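Lists > Anel Oral History > Tapes and Transfers > Thread

Re: Where do I even start with these cassettes?

May 19, 2022
Posted by the list keeper, Anel Oral History

Hello and welcome! I'm so glad you wrote in, and I hope you'll forgive me for taking a couple of evenings to answer. I wanted to sit down with a cup of tea and do it properly.

> I have inherited 55 cassettes from my aunt, who went up and down
> the Anel valley recording anybody who would talk to her. Mill
> people, farm people, the women who ran the Tarawneh Road laundry.
> Some have labels and some just say "Tuesday kitchen" or nothing.
> I have her old Rasach deck and a desktop computer out of a closed
> office. Do I start with the oldest tapes? Do I clean them up as I
> go? And is the computer too old to bother with? I am not very
> technical and would rather be told plainly.

First of all, what a treasure. I've heard people mention the laundry all my life and I don't believe we have a single recording of anyone who worked there, so you have made my week already.

You asked to be told plainly, so I'll try, though anyone on this list will tell you that I wander. Please don't start with the oldest tapes. Start with the ones you care about least. Everybody makes their mistakes on the first few, and you'd much sooner have the volume set wrong on a tape of somebody's church supper than on the one voice you can't hear again. I did my own grandfather first and I recorded the whole of side one with the level so high that he sounds like he's shouting from inside a bucket. I did go back and redo it, but I was sick about it for days.

Before you play anything, snap off the little tabs on the top edge of each cassette, if your aunt didn't do it. It takes a second and then the deck can't record over it, however tired you are. Then wind each tape all the way to the end and back again once. Tapes that have sat in a box for years like to stick to themselves, and a full wind loosens them up. Clean the heads on the Rasach with a cotton swab and a drop of rubbing alcohol, let them dry, and do it again whenever the sound starts to go dull.

As for cleaning up the sound as you go - please don't, or at least not on your only copy. Save the plain transfer exactly as it came off the tape, hiss and all, and put that somewhere safe. Then make a second copy and fiddle with it to your heart's content. Most of us here use Vollel, which is simple enough that I can manage it. Its noise button is tempting but it will eat the ends of words if you lean on it, and with soft-spoken people you lose more than you gain. I've also found that the kettle and the screen door and the dog are half of what makes me cry.

Now, labels. Give each tape a number, in pencil, on the case and on the cassette, and don't try to be clever about the order. Number them as they come out of the box. "Tuesday kitchen" goes in the notes word for word, because someday one of the other tapes will mention the Tuesday kitchen and you'll be very pleased with yourself. While you listen, jot down names and the counter reading whenever the subject changes. You don't need a full transcript yet. I averaged one tape an evening when I was fresh and fewer when I wasn't, and it took me 22 evenings to get through my first box.

On the computer: no, I don't think it's too old. Sound is not hard work for a computer, and an office desktop with a line-in socket will usually do very well. What I'd worry about is the drive, so copy everything off to two other places as you finish it. If you've never had the side off a desktop, it's less frightening than it sounds. With the power cord out you can lay it flat and see where everything lives, and the memory slots are easy to find, being the long thin ones near the processor socket.

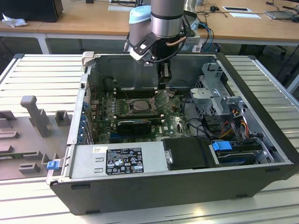 Both are Dell boards, with the graphics card on the near side of the processor socket.

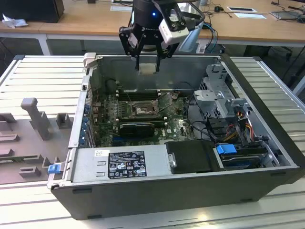 If it's noisy, put it on the floor and the deck up on the table, and keep the audio cable well clear of the power cords or you'll get a hum. A folded towel under the deck helps too.

One more thing and then I'll let you go. If any of the people on the tapes are still living, or have children nearby, do call them before you share anything beyond the family. I made over 50 calls for my boxes and only two people asked me to hold something back. Most were delighted, and several went off to look in their own closets, and that is how this list came to have the mill picnic reels we were all talking about in April.

Do write again when you've done your first one, even if it goes badly. And if the laundry women turn up on an early tape, I'd be so grateful to hear which families they came from. My mother thinks one of them was a cousin of ours.

Warmly,
Your list keeper

Contact the list keeper | © Anel Oral History list | Back to top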